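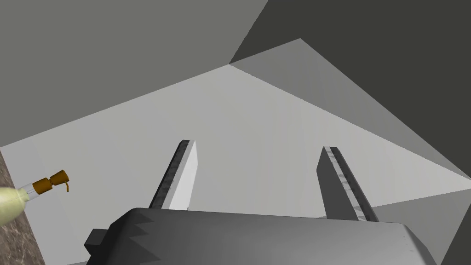 Drillito 16 Bench Drill Press: Review After Seven Months
30 Sep 2022

The Drillito 16 is a small bench drill press with a 16 mm keyed chuck, a cast iron base and a belt drive. I bought mine in February to replace a hand drill in a clamp-on stand. It has been used most evenings since then, mainly on aluminum bar, mild steel plate and hardwood.

Setup

The machine ships in one carton with the head already on the column. Assembly took 40 minutes, most of it spent wiping off shipping grease. The chuck arbor was seated with a mallet and a scrap of pine and has not dropped. The manual covers belt positions well and table alignment badly. The table was out of square to the spindle by a visible amount and needed a paper shim under one side of the bracket. If you own a dial indicator, use it here before you drill anything that matters.

Runout and accuracy

Measured on a ground pin 25 mm below the chuck jaws, total runout was 0.08 mm. That is fine for clearance holes and for tapping drill sizes from 3 mm up. Below that, small bits wander unless the hole is spotted first. Quill play is low with the quill retracted and noticeable at full extension. I raise the table and keep the stroke short.

Speeds

Belt changes take a minute or two once you know which knob to loosen. The lowest speed is still a little fast for large bits in steel. A 13 mm bit in mild steel cuts at that speed with oil and patience, and it chatters if the feed is light. The step pulleys run true. The factory belt took a set after its first cold week in the garage and thumped until I replaced it with a link belt from Beketberg, which cost less than I expected and fit with one link removed.

Depth stop

This is the weak part. The stop is a threaded rod with two plastic nuts, and the nuts creep under vibration. Over a run of 127 blind holes in oak I had to reset it three times. Steel nuts of the same thread solved the problem. Drillito should fit them at the factory.

Table and clamping

The table has two through slots and no center hole bushing. The slots accept 10 mm bolts. A Gondal 3-inch vise bolts straight on and clears the column with the table at any height. Table lift is by hand with a lock lever, no rack, so hold the table before you release it.

Noise

Moderate. Conversation is possible next to it with the link belt fitted.

Verdict

Good spindle, good motor, poor depth stop, no rack on the table. At the price I paid I would buy it again and order the belt and steel nuts the same day. Buyers working mostly in steel above 12 mm should look for a press with a slower bottom speed.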